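Caseworker, Travel and Documents Desk
Harnov Legal Aid Network
Full time, two-year contract, based at our Predberg office

Some people find out they can't leave the country by reading it in a letter. Most find out at the check-in counter, with a suitcase already on the belt and a line of strangers behind them growing less sympathetic by the second. Then they call us. We would like someone to pick up.

Harnov is a small legal aid organization that works on freedom of movement and identity papers. We take up the cases of people whose passports have been held, canceled, refused, or placed in a state the ministry calls "under consideration," which can last longer than the passport would have. Our clients include union organizers, reporters, students, a fair number of people who once signed a petition and forgot about it, and people who have never done anything political and happen to share a name with someone who did.

Last year we opened 1550 files. The desk you would be joining has 4 caseworkers on paper and 2 at their desks, because one has gone to law school and the other has gone to have twins. We are pleased for both of them. The phones have taken it less well.

What you would be doing

You would take calls and walk-ins, listen to what happened, and write it down in a form that a lawyer can use and a judge can follow. That second part is harder than it sounds. A person who has just been turned back at an airport will tell you the story in the order it hurt, and you will need to find out, kindly, what time the officer came back and whether he was holding anything.

You would write letters. A great many letters. The first asks for the reason. The second asks for a reply to the first. The third goes up a floor and quotes the law that says the first should have been answered. By the fifth or so you will have developed a prose style, and Nighat Soomro, who supervises the desk, will take most of it out again. She has been doing this long enough to know which adjectives get a letter put at the bottom of a pile. (All of them.)

You would stand in line at government offices, sometimes with a client and sometimes for one. Bring a book. Bring the receipt from the last time you stood in line, the copy of the receipt, and the form showing that the copy was stamped. The Ansari Street counter closes for lunch at a time that moves.

You would keep the case register up to date. We use a system called Kalix, which was built for us by a former intern and has opinions about dates. Dariusz Kołodziej looks after it and will train you. He asks only that you not enter anything in the notes field that you wouldn't want read aloud in court, and that you stop pressing the button twice.

You would be on the evening phone one week in four. Evening means until 11 p.m. Flights leave at night, and so does a lot of bad news. You get the following morning off and we mean it; Kulsoom Hayat sends people home.

You would not be giving legal advice or speaking to the press, and you won't be asked to be brave. We would much prefer careful.

Who we are looking for

You have worked with the public in some setting where the public was upset. A legal clinic is fine. So is a hospital desk, a housing office, a bank branch or the returns counter of a large store in January. We hired one of our best people out of an airline call center and she has never once raised her voice, though she does hum.

You write clear, plain English, and you speak at least one other language well enough to hear somebody's worst day in it. Tell us which ones, and how well, without modesty or its opposite.

You can keep a secret, including from your mother. This comes up more than you'd think. Predberg isn't a big town and people will ask you at weddings.

You read things to the end. Our whole line of work depends on somebody having read the last paragraph on the back of the form.

A law degree is not required. If you have one, we won't hold it against you, but the salary is the same and you should know that before you frame it. A criminal record is not a bar either. Several of our clients acquired theirs by standing on a sidewalk, and it would be odd of us to be picky.

We do ask that you not be holding a post in a political party or running for one. We get accused of working for every party in turn, usually by the others, and we like to be able to deny it with a straight face.

What we offer

The salary is 3224 a month before tax, paid on time, which in this sector counts as a benefit. It is the same for every caseworker and there's no point in negotiating, though people do try and we admire it. Health insurance starts on your first day. Vacation is five weeks. You are expected to take it, and if you answer email during it Kulsoom will reply to you in a tone.

There is a modest training budget, a travel card, and a monthly session with an outside counselor, who has heard it all and is bound by the same rules you are. Nearly everyone says at first that they don't need it. Nearly everyone goes.

The office is on the third floor. The elevator works on a basis we have not been able to establish. If stairs are a problem for you, say so and we'll put you at the ground-floor desk, where we see walk-ins anyway and where the heating is better.

We should be plain about the rest. The work is repetitive. Most files don't end with a ruling. They end with a passport turning up at a counter one day with no letter and no apology, and a client who wants to thank you and can't find out what for. Some don't end. You will have clients who miss funerals while you wait for a signature, and you'll have to call them and tell them there's no news, which you will have said the week before in the same words. Anyone who tells you they've gotten used to that should probably be moved to fundraising.

There are good days as well. Somebody calls from a departure gate to say they're through.
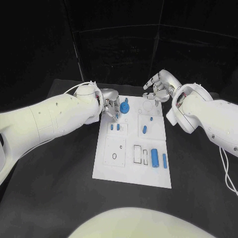 How to apply

Send us two things by email. The first is a résumé of no more than two pages. We don't need a picture of you, your marital status, or your interests, unless one of your interests is postal law.

The second is a letter. Please don't write about your passion for human rights. We'll assume you're in favor. Write instead, on one page, about a time you had to get an answer out of an office that did not want to give one. It can be a phone company. It can be your child's school. Tell us what you asked for, what they said, what you did next, and how it came out. If you lost, say so. The last person we hired wrote about a parking fine she ended up paying, with a timeline, and Iqra Rana read it aloud to the rest of us with real feeling.

Applications go to Iqra, who runs hiring, and are open until the end of May. She will confirm that yours has arrived. If you don't hear from her within a week, write again. We would think less of you if you didn't.

What happens after that

Everyone who applies gets a reply, including those we turn down. We spend our lives complaining about offices that don't answer and it would be a poor show to be one.

If you're on the short list, we'll ask you in for a morning. There is a written exercise first, in which you'll get a messy set of notes and turn them into a one-page statement. It takes an hour and we pay for your time whether or not you get the job. Then there's a conversation with Nighat and with Sobia Kakakhel, our senior lawyer, who looks stern and is mostly just listening. She'll ask what you would do if a client lied to you. She is not looking for a particular answer, but "clients don't lie" isn't it.

We check two references, and we call them ourselves. We do not look through your social media accounts. We have met the people who do that for a living and would rather not join them.

If you're restricted from traveling yourself, you can still apply, and you won't need to explain. The job involves no foreign trips. We can do the first interview by phone for anyone who has trouble getting to Predberg, whatever the trouble is.

Questions about the job can go to Nighat, by phone, between 2 and 4 p.m. Let it ring. She's usually on the other line.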